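Section 3: Planning and Budgeting for a Disassembly Cell

3.1 Before ordering a Roka cell from Delon, complete the following steps.

1. List the computer models to be processed and the parts to be recovered from each.
2. Measure the work surface and the clear floor beside it.
3. Obtain a written quote for the arm, gripper and wrist camera. Installation is quoted separately.
4. Set aside $4,000 for the first year of service and $900 for spare fingertips.

Note: Prices are in Canadian dollars and apply to orders received after April 9, 2023.

3.2 Drive carriers and brackets vary between manufacturers. Sites should send 20 sample units to the Clustside test centre so that finger reach and grip width can be confirmed before purchase.
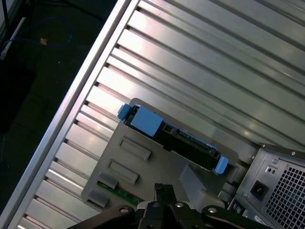
Samples must be complete, with the drive, bracket and power supply still in the chassis. Test results are valid for one cell layout only.

Caution: Disconnect all units from mains power before shipping or handling.

3.3 Sites replacing an Esposito bench must also order adapter plate 353. The plate is not included in the base price.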